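Kindberg 502 Garment Steamer
Section 4: Filling, First Use and Steaming

4.1 Before you fill the tank

Read Section 2 (Safety) first. The base unit must stand on a level floor with the pole fully raised and both pole clamps locked. Keep the hose free of kinks. A hose that sags below the top of the base unit collects condensed water and will spit.

The tank takes cold tap water. If your water is hard, mix equal parts tap water and distilled water. Do not add starch, scent, vinegar or descaler during normal use. Descaling is covered in Section 6 and uses a separate procedure.

4.2 Filling the tank

1. Set the dial to OFF and unplug the unit.
2. Lift the tank straight up by its handle.
3. Turn the tank over and unscrew the valve cap counterclockwise.
4. Fill to the MAX line. Do not fill past it.
5. Screw the cap back on by hand. Do not use pliers.
6. Turn the tank upright over a sink and check for drips.
7. Lower the tank onto the base until it seats.

NOTE: A small amount of water runs into the base when the tank seats. This is normal. If water shows on the floor, remove the tank and refit the valve cap.

4.3 Choosing a setting

The dial has three steam settings. Setting 1 is for thin synthetics and silk blends. Setting 2 is for light cotton, rayon and most shirts. Setting 3 is for heavy cotton, linen and curtains. When the care label and this manual disagree, follow the care label. Garments marked "do not steam" must not be steamed on any setting.

Launder or spot clean soiled garments before steaming. Heat can fix some stains permanently, collar and cuff marks in particular.

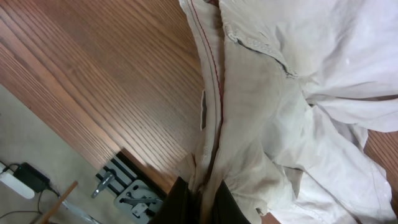 Empty all pockets. Close the top button or hook so that the garment hangs square on the hanger. Remove pins, badges and any trim attached with glue.

4.4 First use

1. Plug the unit into a grounded outlet. Do not use an extension cord.
2. Hang the steam head on its hook with the face plate pointing away from you.
3. Turn the dial to setting 2. The amber light comes on.
4. Wait for the green light. From cold this takes 94 seconds.
5. Let steam run for two minutes with no garment on the pole. This clears manufacturing residue from the hose.
6. Test on an inside hem or facing before moving to the outside of a garment.

CAUTION: Steam leaves the head at scalding temperature. Never steam a garment while it is being worn. Never point the head at people, pets or electrical outlets.

4.5 Steaming a hanging garment

Work from the top down. Hold the lower edge of the fabric with your free hand and pull gently to keep it taut. Use the heat glove (supplied) on that hand.

1. Start at the collar or neckline.
2. Move down the front in slow, straight strokes.
3. Do the sleeves next, from shoulder to cuff.
4. Turn the hanger and repeat on the back.
5. Finish with hems and plackets, using the crease clip where a sharp edge is wanted.

Heavier weaves may need a second pass from the inside. Let the fabric rest between passes -- it is weaker and stretches more easily while damp.

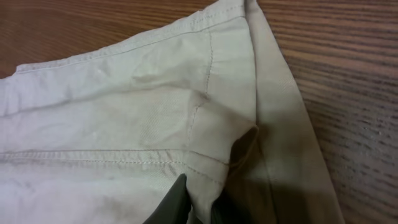

Pestton, on the owner forum, reports that a second pass from the inside worked better on cotton twill than turning the dial up to 3, and that hems should be clipped before the first pass, not after it. We agree on the hems where the fabric is thick. For thin fabric the order given above is still preferred.

4.6 Wrinkles that do not release

Deep creases from storage or a packed dryer may not release on the pole. Lay the garment on a padded pressing mat and use the head flat, with the fabric brush removed. The Csizmadia folding mat (sold separately) fits the storage bag.

CAUTION: Do not steam directly on a varnished or waxed table. Heat and moisture can leave white marks in the finish.

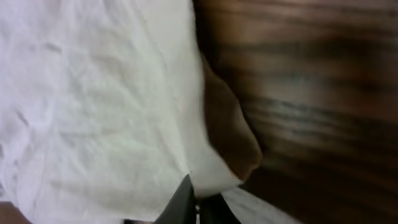 Smooth the fabric by hand from the center outward before applying steam. Keep the head moving. Holding it in one place for longer than a few seconds can leave a shine on dark fabric and a damp ring on light fabric.

4.7 After use

1. Turn the dial to OFF and unplug the unit.
2. Leave the head on its hook for 15 minutes.
3. Remove the tank and empty it.
4. Carry the base unit to a sink, open the drain plug and tip out the remaining water.
5. Wipe the face plate with a dry cloth.

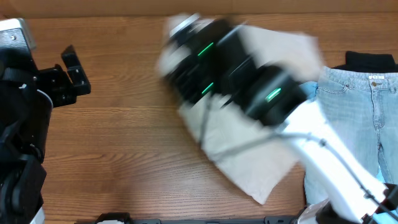 Leave steamed garments hanging until fully dry before folding them or putting them in a closet. Store the unit upright with the drain plug open. Descale after every 600 minutes of steam, or sooner if the flow becomes weak -- see Section 6.

Brekedov Home Appliances
Manual revision 09/10/2019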